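Yellow Bins, Steel Trays: Is Any of This Worth It?
Gallery, posted 24 September 2023

I have been told, more than once, that the right container will change how I work. I've heard it about shoe boxes, about wire baskets, about a rolling cart from Polton that now holds other, smaller containers. So when the yellow plastic arrived in June I was not in a generous mood. The seller, Prollau, called it a "complete bench solution." I paid 70 dollars for it plus shipping, which I thought was a lot for something my grandmother would have called a bin.

The pitch was simple. Small stuff goes in the yellow unit, whatever you're working on goes in a steel tray, and the bench stays clear between the two. I have no quarrel with the idea. My quarrel is with the page that sold it, which used the word "system" six times and never once showed the inside of the thing. Every photo was the outside, at a flattering angle, with a plant next to it.

I care about the inside. That's the part you clean, and it's where the cheap ones give themselves away.
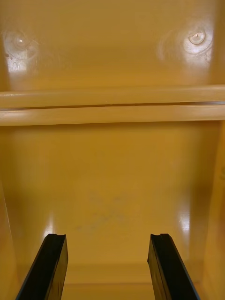
Glossy plastic is always sold as easy to wipe down, and I only half believe it. A flat panel, sure. A cloth goes over that in one pass. Anything with a groove is another story. Grooves collect sawdust, crumbs, those tiny curls you get from a pencil sharpener, and then you're in there with a cotton swab asking yourself why you didn't buy a plain box. The listing said nothing about grooves. It also said nothing about fasteners, and I always want to know about those, partly so I can tighten them and partly so I can tell whether a repair is going to be possible or whether the whole unit goes in the trash when one piece cracks.

I wrote to ask about replacement parts. The answer I got was a link to the same page with the plant on it.

To be fair, the color grew on me. I ordered yellow only because it was the one in stock, and I expected to hate it. I can find it from across the room, and so can everyone else who borrows it. Whether that's worth a premium over gray is a question I'd answer with a no, but I'd pause first.

The tray is where my doubts get smaller. I had a painted one before, a Pranex, and the paint started flaking after a few months. Steel without a coating is duller to shop for and you pay more for it, but there's less to go wrong. I looked at the Pitkänen trays too. The largest was listed at 950, and I closed the tab. I'm sure it's lovely. I keep screws and tape in mine.
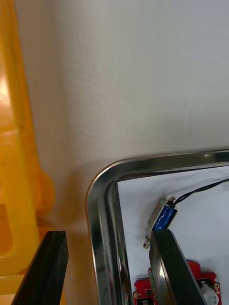

Yellow on the left, steel tray at lower right, and a white surface that could use another wipe.

That's the arrangement I've settled on for now. The diagram that came in the box had the tray pushed right up against the yellow unit, which looks tidy on paper and left me no place to rest a hand. I moved mine apart the first evening. I also ignored the suggestion to label everything. I've labeled things before. I ended up with a drawer marked "cables" full of batteries.

White was my own choice for the bench, and I'll take the blame for that. It makes a dropped washer easy to spot. It also shows every smudge, including ones I would swear I cleaned the night before. If you're choosing now, think about how much wiping you're willing to do and then assume you'll do half.

Would I buy the set again? The tray, yes. The yellow unit, at a lower price, maybe. There's a larger version for 100 dollars with what the seller calls "enhanced capacity." I asked for the inside dimensions and I'm still waiting for them.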